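サイト内検索 キーワードを入力 検索

最終更新:2026年3月

Gerkholm、住宅向け床用ワックス「Fokia」の取り扱いを開始

住まいの手入れ用品を販売するGerkholmは、木の床に使う水性ワックス「Fokia」の取り扱いを始めました。製造は床材メンテナンス用品のNybergが担当し、Gerkholmの直営店とオンラインストアで販売します。

Fokiaは、塗ったあとの乾燥時間を短くした製品です。標準的な室温で約25分で次の塗り重ねに移れます。内容量は787ミリリットルで、6畳の部屋なら2回塗りができます。においを抑えた配合とし、窓を大きく開けにくい季節の作業にも配慮しました。

昨年11月にIdgate地区の住宅200戸で試用を行い、寄せられた意見をもとに注ぎ口の形を改めました。従来の試作品では「最後に液だれする」との声が多く、量産品では口を細くしています。

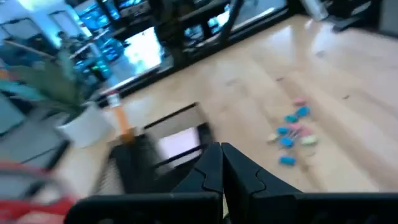

つやのある明るい色の木の床

使用前には床のほこりや砂を取り除き、固く絞った布で拭いてから十分に乾かしてください。無垢材で塗装をしていない床、畳、石材には使用できません。床暖房のある部屋では、運転を止めて床が冷めてから作業してください。

販売開始に合わせ、直営の8店舗で塗り方の講習会を開きます。参加は無料で、予約は各店の店頭で受け付けます。詰め替え用の発売も予定しており、時期と価格は決まり次第お知らせします。

本件に関するお問い合わせ
Gerkholm 広報担当

コメント(3件)

ねこ床
前のワックスが残っている床にそのまま塗っても大丈夫でしょうか。剥離剤も一緒に売ってほしいです。

匿名
試用に参加しました。注ぎ口は本当に垂れたので、直ったのなら買います。

みどり台
講習会の日程はどこに載っていますか? 店に電話したらまだ決まっていないと言われました。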